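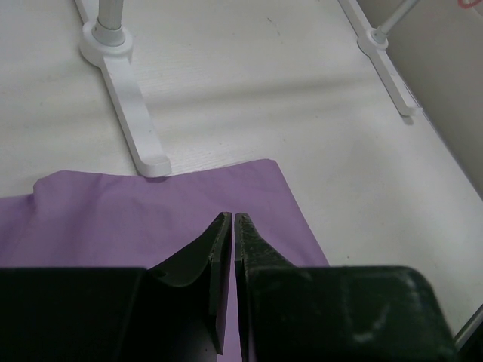

문헌정보교육학과 학생 프로젝트팀 '소리내어'

프로젝트 결과 보고서: 초등 저학년 대상 낭독 짝꿍 프로그램의 운영과 한계

작성: Zawadi Barasa, Severyn Shevchuk, Daniyal Sial
지도: Tamsin Hoani 교수
제출일: 2018년 1월 6일 토요일

1. 시작하게 된 경위

우리 팀의 원래 주제는 '지역 아동의 독서 동기 구조에 관한 통합적 고찰'이었다. 지도교수님은 제목을 두 번 읽으시더니 아이를 몇 명이나 만나 볼 생각이냐고 물으셨다. 계획서에는 만날 아이가 한 명도 없었다. 그날 저녁 계획서를 다시 썼고, 이 보고서는 다시 쓴 쪽의 결과물이다.

새 계획은 단순했다. 학교 근처 Wudosero 어린이도서관에서 초등학교 1~3학년 아이와 대학생이 한 명씩 짝을 지어, 매주 한 번 책을 소리 내어 읽는다. 한 번은 대학생이 읽고, 다음 번은 아이가 읽는다. 독후감은 쓰지 않는다. 이 마지막 조건이 아이들에게 가장 인기가 있었고 학부모에게는 가장 인기가 없었다.

2. 선행 사례 검토

다른 학과에서 운영했던 독서 멘토링 보고서 몇 편을 읽었다. 대부분 만족도가 매우 높았다고 되어 있는데, 설문지를 찾아보니 '보통'보다 낮은 항목이 없는 경우가 있었다. 우리 설문에는 '재미없었다'를 넣었다. 넣고 나서 잠시 후회했지만 이미 인쇄한 뒤였다.

낭독과 관련해서는 유창성, 즉 얼마나 정확하고 자연스럽게 읽는가를 다룬 자료가 많았다. 처음에는 우리도 분당 읽은 어절 수를 재려고 했다. 그런데 시범 회차에서 초시계를 꺼내자 아이가 경주하듯 읽기 시작했고, 다 읽고 나서 무슨 이야기였느냐고 물으니 자기가 몇 등이냐고 되물었다. 초시계는 그 뒤로 쓰지 않았다.

3. 운영 방법

3.1 모집
7월에 도서관 게시판과 인근 학교 가정통신문으로 참가자를 모집했다. 안내문은 300부를 찍었고 그중 200부를 학교로 보냈다. 나머지는 도서관 안내대에 두었는데, 뒷면이 깨끗해서 메모지로 애용되었다고 한다. 앞으로는 양면 인쇄를 권한다.

3.2 책 고르기
책은 아이가 고른다는 원칙을 세웠다. 대학생은 의견을 낼 수 있으나 거부권은 없다. 그 결과 Severyn은 공룡 도감을 여섯 주 연속으로 읽었다. 도감에는 줄거리가 없으므로 어디서 끊어도 되고, 어디서도 끊을 수 없다. 본인은 지금도 백악기 후기 초식공룡의 이름을 순서대로 말할 수 있으며, 취업에 도움이 되기를 기대하고 있다.

3.3 회차 구성
한 회는 40분이다. 인사와 책 고르기에 10분, 낭독에 20분, 이야기 나누기에 10분을 배정했다. 실제로는 책 고르기가 20분을 넘기는 날이 많았다. 중반부터는 지난주에 다음 책을 미리 정해 두게 했는데, 아이들은 정해 둔 책을 확인한 다음 다시 처음부터 골랐다.

3.4 기록
짝꿍마다 공책 한 권을 썼다. 읽은 책 제목, 읽은 쪽수, 아이가 한 말 한 가지를 적는다. 쪽수는 그림만 있는 쪽도 포함하기로 했다. 이 문제로 팀 회의를 한 차례 통째로 썼고, Daniyal이 그림도 읽는 것이라고 주장하여 관철시켰다.

4. 결과

4.1 읽은 양
프로그램 기간 동안 대학생이 읽은 쪽수는 3,224쪽, 아이들이 읽은 쪽수는 2,459쪽이다. 번갈아 읽기로 했으니 이론상 비슷해야 하지만, 아이들은 협상에 능했다. 가장 흔한 논리는 '지난주에 내가 많이 읽었다'였고, 공책을 펴서 확인해 보면 대체로 사실이 아니었다. 다만 후반 회차로 갈수록 두 수치의 차이는 줄었다.

4.2 읽는 모습의 변화
공책을 훑어보면 초반에는 '목이 아프다고 함', '물 마시러 감' 같은 기록이 많다. 후반에는 등장인물의 목소리를 바꾸어 읽었다는 기록이 늘어난다. 특히 Zawadi의 짝은 늑대 역할을 너무 충실히 하여 옆 열람실에서 민원이 들어왔다. 우리는 이 민원을 성과로 분류하였다. 도서관 측의 분류는 달랐고, 다음 주부터 우리 자리는 2층 끝 모둠방으로 옮겨졌다.

틀리게 읽은 글자를 바로 고쳐 주는 것이 좋은지에 대해서는 팀 안에서도 의견이 갈렸다. 바로 고쳐 준 짝은 아이가 눈치를 보며 자주 멈추었고, 문장이 끝난 뒤에 다시 읽어 준 짝은 흐름이 덜 끊겼다. 짝의 수가 적고 아이마다 읽기 수준도 달랐으므로 이것을 효과라고 부를 생각은 없다.

4.3 설문
아이들 다수가 '재미있었다'를 골랐다. '재미없었다'를 고른 아이도 한 명 있었는데, 이유 칸에 '끝나서'라고 적혀 있었다. 이 응답을 어느 쪽으로 집계할지 합의하지 못해 따로 기재한다. 학부모 응답에서는 집에서도 소리 내어 읽으려 한다는 의견이 있었고, 동생을 앉혀 놓고 읽어 준다는 의견도 있었다. 동생의 의견은 수집하지 못했다.

5. 예산

간식비가 도서 구입비를 넘었다. 계획 단계에서는 반대였다. 교내 매점 Piment의 쿠키를 회차마다 준비한 것이 주된 원인이며, 아이들보다 대학생이 많이 먹었다는 점을 밝혀 둔다. 공책과 스티커는 학과 지원금으로 구입했고 영수증은 별첨하였다. 영수증 한 장은 쿠키 기름 때문에 금액이 흐리게 보인다.

6. 한계와 제안

첫째, 비교 집단이 없다. 아이들의 읽기가 나아졌다면 우리 덕분일 수도 있고 그냥 한 학기만큼 자란 덕분일 수도 있다. 심사를 맡은 Rhys Halliday 선생님께서 중간발표 때 이 점을 지적하셨고, 우리는 좋은 지적이라고 답한 뒤 다음 슬라이드로 넘어갔다.

둘째, 결석 관리가 허술했다. 아이들의 출석률은 높았다. 시험 기간에 빠진 쪽은 대학생이었다. 짝이 오지 않은 날 아이가 혼자 책을 읽고 공책까지 써 놓고 간 적이 있는데, 아이가 한 말 칸에 '선생님 안 옴'이라고 적혀 있었다. 다음 팀은 예비 짝을 두 명 이상 두고, 시험 주간은 처음부터 일정에서 빼기 바란다.

셋째, 기록 양식을 미리 통일해야 한다. 우리는 세 번째 주에야 양식을 정했고, 그 전 두 주의 공책에는 쪽수 대신 '많이'라고 적힌 곳이 있다. 해당 회차는 4.1의 쪽수에서 제외했다.

넷째, 그림책과 도감, 동시집은 읽는 속도와 방식이 서로 달라 쪽수만으로 견주기 어렵다. 책의 종류를 함께 적는 칸이 필요하다.

7. 후속 일정

도서관과는 다음 학기에도 모둠방을 쓰기로 구두로 합의했다. 공책은 복사본을 학과 사무실에 두고 원본은 아이들에게 돌려주었다. 공룡 도감은 표지가 떨어져 도서관에서 수선 중이며, 수선비는 Severyn이 부담하기로 했다.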